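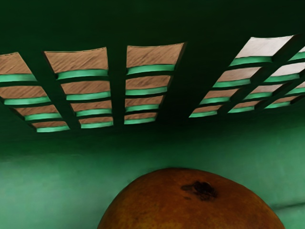
The Pear Run

Gerum, our planner, had two ideas about the world when I joined the team. Things were either reachable or they were trouble, and when they were trouble it froze the arm and printed a single line to the log. I loved it right away. I'd come from Chiriac, where the software was finished and you only ever changed the fonts.

We ran everything in Tasley, the simulator, overnight, 1,000 episodes to a batch. In the mornings I'd get coffee and scroll through the failures like other people read the sports page. Episode 7 had flung a cup clear off the table! Episode 11 had opened and closed its fingers on thin air until the clock ran out, very politely.

Then came the night I moved the collision check. It was a small change (six lines, and two of those were comments), and I put it ahead of the grasp scoring so the planner would quit falling in love with grasps it could never reach. I should have gone home. I pulled up a chair and watched the live view instead, whispering at the screen.

The gripper hung open behind the yellow carton. Milk on one side, the little cup in between, the kiwi or whatever it was way off at the back, and down in the green basket one pear on its side with its stem pointing left. I knew the pose of that pear to the millimeter and I still leaned in to look.

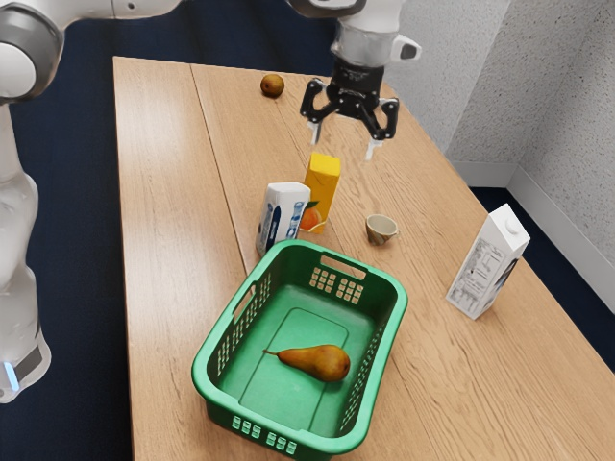 Ten Past Two

The log started to scroll. Candidate rejected, candidate rejected, candidate rejected, and every one of them for a good reason! It threw out the path through the carton. It threw out the one I would have picked myself. Then a line came up that I had never seen it print, because I had written it back in March and no run had ever gotten that far.

Alternate route found.

I yelled so loud that the guard from Plernard, downstairs, called up to ask if there was a fire. I told him no, come up, come up, bring your sandwich, you have to see this.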